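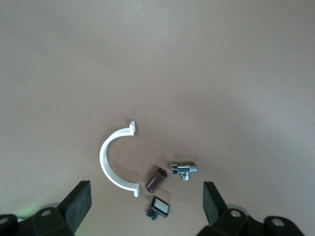
4. Shore power connection and changeover

This section applies to Nirkska passenger launches fitted with the Ivex changeover panel. Read section 3 (Battery isolation) before starting. The panel must be fitted and tested by a qualified marine electrician before first use.

4.1 Before connecting

1. Moor the vessel fore and aft. Leave enough slack in the shore cable for the rise and fall of the tide.
2. Stop the main engine and turn the engine key to OFF.
3. Check that the galley heater, cabin heaters and battery charger are switched off at the distribution board.
4. Set the changeover switch to position 0.
5. Inspect the full length of the shore cable. Do not use a cable with cuts, crushed sections or discoloured pins.

CAUTION: The total load on the shore supply must not exceed 2000 W. The supply breaker on some older quays trips at a lower load. Ask the harbour office for the rating of the pedestal.

4.2 Connecting

1. Switch off the breaker on the quay pedestal.
2. Insert the cable into the inlet on the vessel and turn the locking ring clockwise until it stops.
3. Insert the other end into the pedestal.
4. Switch on the pedestal breaker.
5. Read the polarity lamp on the Ivex panel. Green: continue. Red: go to 4.4.
6. Turn the changeover switch to position 1 (SHORE).
7. Switch on the battery charger. Wait until the charge lamp is steady before switching on any other load.

Note: On vessels with the Lemma inverter, the inverter goes to standby when position 1 is selected. A single click from the locker under the helm seat is normal.

4.3 Disconnecting

1. Switch off all loads at the distribution board, then the charger.
2. Turn the changeover switch to position 0.
3. Switch off the pedestal breaker.
4. Remove the cable from the pedestal first, then from the vessel.
5. Close the inlet cover and stow the cable dry.
6. To run from the inverter, turn the changeover switch to position 2 (INVERTER). The inverter supplies up to 400 W. Do not run the heaters in this position.

WARNING: Never remove the cable from the vessel while the other end is live. Exposed pins near water can kill.

4.4 Red polarity lamp

1. Leave the changeover switch at position 0.
2. Switch off the pedestal breaker and disconnect as in 4.3, steps 4 and 5.
3. Report the fault to the harbour office and use another pedestal.

If the lamp is red at a second pedestal, the fault may be in the cable or inlet. Do not use shore power until both have been tested. Replacement inlets are supplied by Enavitz and must be ordered by hull number.

Section 4 revised March 30, 2021. For fuse positions, see table 11.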